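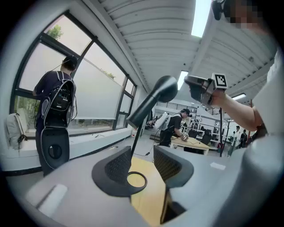

The big window, tall panes, with the trees outside.

So this is the page for our studio room, the one we've been slowly making ours since October. A few of you asked to see the place before you come by, and I kept saying I'd put something up, and then I kept not doing it. One picture so far (I know, I know, it's a thin gallery) but it has my favorite part of the whole room in it, so I'm starting there!

The window. Black metal frames, frosted glass down low and clear glass up high, so all you get from outside is green. I love it. When we first looked at the room I stopped listening to the agent somewhere around the parking and just stared at the leaves. The frosted part means people walking past on the Baltano side don't look straight in at us, and we still get light until nearly 5 on a gray day.

The ledge. White, runs along under the glass, and it's where everything lands – bags, small stuff, whatever was in your hand when you came through the door. There's a white fabric bag with straps up at the far left end, if you look. I've asked everybody to keep the ledge clear on Wednesday so I can wipe it down. We'll see how that goes.

The table. You only get a patch of it, a yellowish wooden top. It came from Lomby, the secondhand place past the bridge, and it took 3 of us and a lot of bad language to get it up the stairs. I oiled it twice and I think it wants one more coat. Please use a coaster.

The ceiling. White and corrugated, long ribs running all the way back. I wanted to cover it at first and now I'd fight anyone who tried. It does make rain very loud, so if you're on a call during a storm, good luck to you.

What I still want to get up here: the shelves from Granach once they're on the wall (11 boxes, all still flat, don't ask), the corner where the kettle is going, and the view back toward the door, which I haven't tidied enough to show anyone. Xiao, the noodle place downstairs, has said yes to a picture of their front too, so that's coming as well.

If you're stopping by, use the side door and come up the stairs, and bring a sweater before noon because the room takes a while to warm up. There's space on the hooks for coats. More pictures when the shelves are up!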